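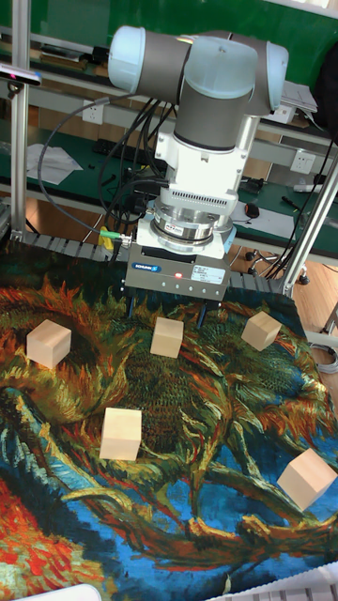
Rultham, the turn-based tactics game from the two-person studio Trurkden, leaves early access this month with a rewritten save system and a new campaign map. The studio's lead programmer answered questions by phone on Monday, February 18, 2019, and asked to be identified by job title only.

Most of the call dealt with save files. The early access build wrote the full state of every map to disk at the end of each turn. "That was fine on the small maps," the programmer said. "On the large ones you had 128 units, each with its own order history, and the write blocked the main thread." The new version stores one full snapshot every 20 turns and records only the changes in between. Loading a turn means reading the nearest earlier snapshot and replaying the orders from there.

Replay depends on the simulation giving the same result each time. The combat code had used floating-point math, and a line-of-sight check could come out differently on different processors. It now runs on integers. "We found 19 places where a float got back into the rules code. Most were in the terrain height lookup."

The publisher, Radetti, had asked for cloud saves at launch, and the smaller files make that practical. The programmer described the upload code as simple and the conflict handling as less so — if two machines hold different versions of a campaign, the game keeps both and asks the player to pick.
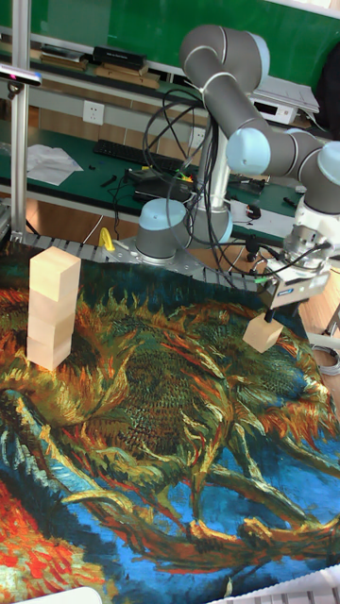
Will saves from early access still load in the finished game?

"Campaign saves will, through a converter that runs the first time you open one. Skirmish saves won't. The old format doesn't record the random seed."

The new map, Guérin, is a river valley with three crossings and a day and night cycle that changes sight range. It was built last, after the save work, and uses the larger unit limit from the start. The computer opponent needed a separate pathfinding pass for the bridges, where units used to queue and lose their turns.

Mod support is planned for patch 2. "The file format is documented already," the programmer said. "The editor crashes too often to ship."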